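5 April 2018 -- Adhesives bench, Ikimier trial

Batch 437 of the Troron wood glue was mixed this morning and applied to nine maple test joints. Clamping pressure was held constant throughout. Gerrit Verhoeven has asked that the open time be kept to 10 minutes for all further batches. 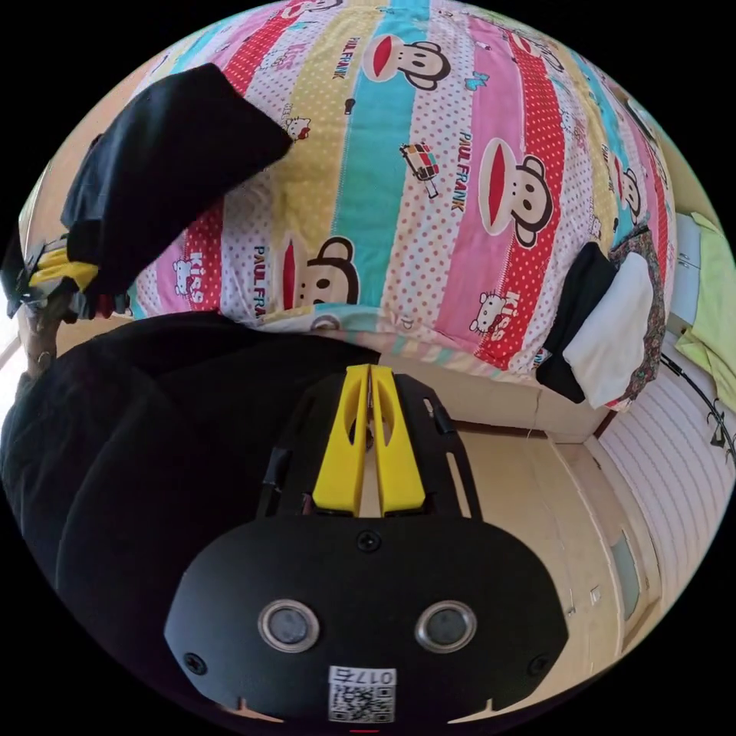
The Gresex control joints remain in the humidity cabinet at 82 per cent and are not to be moved before the May review. Colour change along the glue line is to be recorded daily -- initials are required beside each entry. The remaining hardener should be returned to the locked cupboard.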